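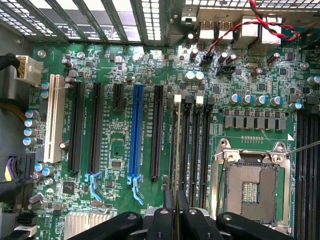

Dreson open desktop case: review after 2 months on the bench

Reviewed by Remo Sorrentino

I bought the Dreson to replace a Warrier tower whose drive cage made every board swap a nuisance. My work is mostly diagnosis of older desktop boards, so the case has to take a full-size board, stay open on its side and leave all the headers within reach of a meter. Paint and lighting were not considered.

The rear bracket is gray sheet metal. The slot covers are perforated with a grid of square holes, and light comes through them freely, so they should not obstruct air much. The punching is clean. I found one burr on the lower lip of the drive bay and took it off with a file. The covers are held by ordinary screws, which I prefer to the snap-out type.

Fit was checked with a green board that has six expansion slots: one white PCI, four black and a blue PCIe x16. All six lined up with the bracket. A Nurner capture card in the PCI slot needed no persuasion, and its bracket screw went in straight. The rear ports sat square in their opening, although the supplied shield was for a different layout and went into a drawer.

Cable routing is the weak point. The white multi-pin power connector plugs in at the board edge, and its black cables form a stiff bundle that the case gives no means of tying down. Two anchor points on that side would fix it. The red-and-black twisted pair is worse. It comes over the rear ports and down to a small black header just below them, and on a closed build I would reroute it.

Thermal results: with a Marnau fan at the front and the side panel on, the processor settled at 51 degrees C idle and 71 under a sustained load. With the panel off, the load figure dropped by 2 degrees. Fan speed was fixed at 3000 rpm for both runs. These are old parts and the numbers are only useful against each other.

Noise is low apart from a faint buzz from the side panel, cured with a strip of felt tape.

Recommended for bench use, and for a finished machine if you are willing to add your own cable anchors. The manual is a single folded sheet and omits the standoff positions for smaller boards.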